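Two Pairs of Handheld Grippers, and What My Wrists Think of Them

January 1, 2025

I promised Efua Adjei that I would write down my opinion about the two pairs of handheld grippers before I forget it, so I use the free day for this. She asked for a table with scores. I am not good with scores, so she gets a blog post.

For readers who did not follow the earlier posts: we record household tasks by hand, with a gripper in each hand, and later the arm in our lab learns from the recordings. Until March we had only the Plirnham pair. Then Marlies Aebischer brought the Willolley pair back from a visit, and since then we have the same discussion every week, which one is better. Both have a trigger that closes the fingers, and both carry a marker cube on top for the tracking.

The first thing I want to say is about weight. On paper the difference is small, and when you pick them up for one minute you will not notice it. After 13 recordings in a row I notice it very much. The Plirnham has its weight in front, close to the fingers, so the wrist must always hold the nose up. The Willolley has more of it in the handle. For work on a table I don't care much. For work on the floor, with both arms hanging down, I care a lot, and the floor is where I spend most of my time now.
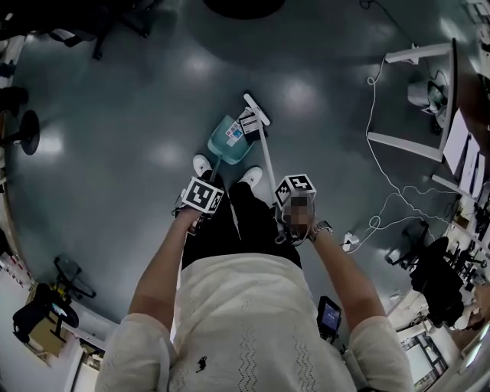
A dustpan with a long handle is a surprisingly difficult thing for two grippers. The handle is thin and smooth, and it wants to turn around its own axis. With my fingers I correct this without thinking. With flat gripper pads I squeeze harder, and then it turns anyway, only a little later. The Plirnham pads are made of a hard rubber and they are the worse ones here. Willolley pads are softer and they have small ribs across, so the handle stays more or less where I want it. Hiwot Wako put the soft pads on the Plirnham fingers with double-sided tape, and this helped more than I expected, but the tape moves when it gets warm.

Second thing, the trigger. Here I prefer the Plirnham. The trigger has a long way to go and the spring is even, so I can close the fingers halfway and stay there. With the Willolley it is easy to be open and easy to be closed, and between these it is a fight. Ibsa Gebreyes has bigger hands than me and he does not agree. He says I hold it too high. I tried to hold it lower and it was the same for me, so we left it like this.

About the tracking. The cubes on both are good as long as the head camera sees them. The problem comes when I reach far to one side, or when one hand goes behind the other. Then the pose jumps, and in the plot you see a nice curve with a tooth in it. I made the same reach with each pair 400 times, spread over many afternoons, to compare the jumps. I can't see a clear winner. What changed the result was my own habit: if I move my head together with the hands, there are fewer jumps. Bit-na Shin told me this in my first week and I did not listen.

One more remark about light. Our floor is shiny and the ceiling lamps show in it. I was worried that the detector would get confused by these bright spots, but I did not find one false marker from them. Fast motion is a bigger enemy. When I swing the hand quickly the cube becomes blurred and it is lost for some frames. So I move slower than a normal person who cleans the floor, and I try to do it in a way that does not look like sleepwalking.

Battery I can't compare fairly, as one of our Plirnham batteries is old. Charging is nicer on the Willolley, with the cable at the bottom of the handle. On the Plirnham you must open a small cover and I already broke one.

If I had to buy only one pair tomorrow, I would take the Willolley and ask somebody to change the spring in the trigger. Hiwot has already ordered 2 springs to try. Efua, I know this is not a table. I can send you the plots for the reaching test, but the names of the files are still a mess and I want to fix them first.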